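About Clallow

Clallow delivers fruit to offices. That is the whole business, and we have spent a surprising number of meetings confirming it.

Sigita Baranauskienė started the company after eleven years in an accounts department where the snack budget went entirely on a tin of broken crackers. She bought 50 baskets, a secondhand van and more bananas than she had customers for. The first week's leftovers became banana bread. So did the second week's. Her neighbors were polite about it until the middle of the month.

These days we drop off 594 baskets a week, most of them before nine in the morning, to dentists, print shops, law firms, a driving school and one office that we're fairly sure is just two brothers and a printer. The smallest order we take is a single basket. The largest customer is Fliline, who have four floors and strong feelings about pears.

How it works

You choose a basket size and a delivery day. We fill the basket, bring it to your kitchen or front desk, and take the old one away. Baskets belong to us and get washed between visits. If yours has been used to store charging cables, please take the cables out first. We have a drawer of them now, and it won't close.

Bananas go in last, on top, where they can bruise only themselves. We tried putting them at the bottom once, in our first September, and heard about it from everyone. Apples, pears and oranges make up the rest, with plums when the plums are any good. We don't do pineapple. People ask for it and then leave it on the counter like a trophy, for want of a knife.

About the baskets

Our original baskets were willow and looked lovely in the brochure. They also shed bits into the grapes and snagged every sweater in the building. We switched to a woven synthetic from Kamata that can be hosed down, stacked and dropped off a loading dock, and we have tested all of that, some of it on purpose. A few customers still miss the willow. Their sweaters have not been in touch.

Who we are

There are nine of us. Sigita does the buying and most of the arguing about ripeness. The packing room starts at four in the morning and listens to the same radio station it always has, despite a vote. Our ordering system is called Wemix, was built by Sigita's nephew, and works very well on every day except Friday, when it works eventually.

We're not hiring at the moment, but we do read every letter, including the one about figs.
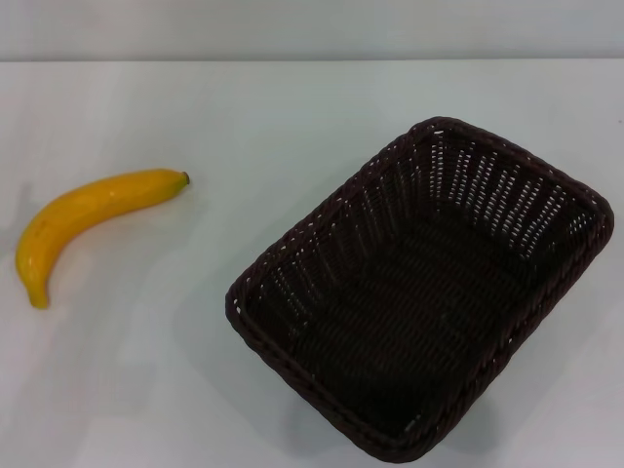 How far ahead do we need to change an order?

By noon on the day before your delivery. After that the basket is already spoken for, and you'll get what you had last time.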